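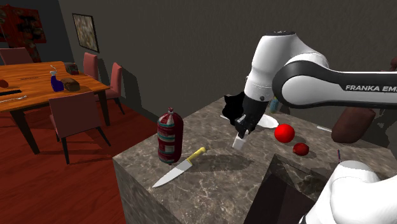
24/09/2020

Bat durability rig, Ferraro composite barrels vs Sustby maple. Continuing from the June batch.

Cannon back up to speed this morning after Saturnino Villanueva replaced the left wheel bearing. Runout on the wheel is now inside tolerance and the speed gates agree with each other again. The first 4 shots were thrown out as warm-up. Ball lot is the same as June, stored in the humidity cabinet the whole time, so no correction applied.

Maple first. Sample M2 took hits at the standard sweet spot location, rotated a quarter turn every 50 shots. Crack at 1047, starting at the handle taper and running along the grain toward the label. In June the matching bat from the same billet went to 1143. I would not read much into the gap. Slope of grain on M2 is worse, and it was marginal when we accepted it. M3 has straighter grain and goes on the rig tomorrow.

Composite C1 reached 3000 with no visible damage, which is where the protocol stops. Barrel compression dropped early, then leveled off. Exit speed crept up over the same stretch. That matches what Hiu-tung Pan saw on the Bruveo barrels: the wall softens as it breaks in and the trampoline effect goes up before anything fails. A pitcher would care about this more than the hitter would. For league certification the worn-in number is the one to report, so I am changing the summary sheet to put it in the first column and move the new-bat number to the second.

Problem with the grip clamp. The rubber liner is creeping out of the lower jaw and the pivot position shifts with it. Marked the liner with a paint pen at the start of the C1 run and it had moved roughly the width of the mark by the end. Not enough to void the run but it will bias swing weight comparisons if it keeps going. Glued it for now. Huma sells a molded liner with a lip - quote requested.

Also noted: the second gate reads low when the overhead lights are on. Ran all shots with the lights off and the bench lamp pointed away. Needs a proper hood.

To do:
M3 on the rig, full run, photograph the handle every 50
Recheck C1 compression after it has rested overnight
Ask Hiu-tung for the raw Bruveo files, the plots alone are not enough to overlay
Saturnino to order a spare bearing for the right wheel
Weigh M2 with the splinters included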